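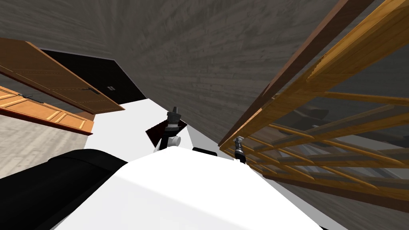 El robot de dos brazos en la cocina simulada, con los armarios a la izquierda y la estructura de listones a la derecha.

En Stumis, las demostraciones se graban dos veces: primero en simulación, por control remoto, y después en el robot físico, guiando los brazos con la mano. La responsable de teleoperación de la empresa, que prefiere que no se publique su nombre, atendió a esta redacción durante una pausa entre dos turnos de grabación.

«La gente cree que lo difícil es el agarre. Lo difícil es la aproximación», explica. En su registro, 1464 de las 3000 demostraciones previstas para la fase actual corresponden a tareas con puertas y tiradores. El operador maneja dos mandos, uno por brazo, y un pedal que congela la base. «Si mueves la base y la pinza a la vez, la trayectoria sale sucia. Luego el modelo aprende esa suciedad con mucha fidelidad».

Preguntada por la diferencia entre ambos métodos, responde sin preferencias claras. El guiado manual da una lectura directa de la fuerza, pero el cuerpo de quien guía tapa las cámaras y sus manos acaban en los datos. El control remoto evita ese problema e introduce otro, el retardo. «Con Vitico, el programa que usamos para los mandos, tenemos 27 milisegundos en la red interna. Se nota poco en una puerta. En un tirador fino se nota».

La cocina virtual la construyó Dellico a partir de medidas reales. La entrevistada la considera correcta en geometría y optimista en fricción – las bisagras, dice, ceden siempre igual. Para compensarlo, el equipo varía el rozamiento en cada episodio y obliga al operador a repetir la apertura desde posiciones distintas de la base. Algunas son incómodas a propósito, pegadas a los listones o con un brazo casi extendido.

No todo lo grabado se aprovecha. Un episodio se descarta si la pinza golpea el mueble, si el operador duda más de tres segundos o si el tirador se suelta antes del final del recorrido. «Las dudas son peores que los golpes. Un golpe se detecta solo; una duda hay que ir a buscarla».

Sobre el calendario, es escueta. El paso al robot físico está previsto para junio, en las instalaciones de Fairclough, con los mismos operadores. Antes quiere revisar el etiquetado de los cajones, que todavía mezcla dos criterios: «Unos marcan el inicio en el contacto y otros en el cierre de la pinza. Hay que elegir uno y volver atrás».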